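5 min read

Showing a robot arm a PC job: bench tips

Quick list, mostly from teaching the arms to work inside old desktop towers. Some of it by hand (grab the wrist and walk it through), some by remote from the next table. Mixed order, sorry.

Do the job yourself first with one hand. Slow. If you catch yourself using your other thumb to hold something down, the arm is going to need that too, so plan a second arm or a fixture.

Side panel off, tower flat on its side. Lay it down so the board faces up and you work from above. Push it against a stop or clamp it. Cases slide on aluminum rails more than you'd think, and a half inch is enough to wreck a saved path.

Mark where the tower sits. Masking tape on two corners. Take a phone picture too, tape peels.

Park small parts in a pocket. Emrys prints ours in plain gray. Loose parts on a bench get bumped, and then every demo starts from a diffrent spot. Print the pocket a hair oversize and file it if you have to.

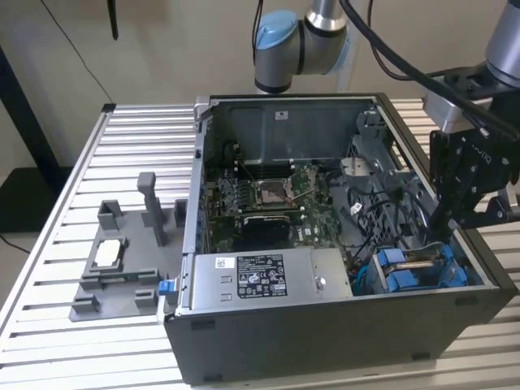 Tower down, socket empty, fixture on the left. Gripper is in by the drive cage.

Cables are the worst of it. Tuck what you can before you start recording. Twist ties, not tape, tape leaves gunk. If a cable has to stay in the way then leave it the same way for every run in that batch.

Hand guiding: hold the wrist, not the fingers. Pushing on the fingers bends the reading and you get a wobbly path. Keep your sleeve out of the case. Edvin wears the elastic cuffs off an old raincoat, works fine.

Remote: slow down before contact, not at contact. Come in high, stop, look, then straight down. Turn the speed scale to its lowest for anything near the socket. Vellska handles have a dead spot in the middle of the trigger so squeeze past it before you go in.

Levers and latches. Show the open and the close as separate demos. Much easier to redo one.

How many? Four good ones beat a pile of sloppy ones. Bin any run where you paused to think. We do 3, take a break, do the rest. Tired hands drift to the left, mine anyway.

Last thing before you hit record: power cord out of the wall, screws in a jar lid, screwdriver OFF the bench. Ran an arm into a screwdriver in March and had to redo teh whole afternoon.

More on fixtures when Emrys sends me his files.

Get the Brostis bench notes by email. Enter your address to sign up. Unsubscribe any time.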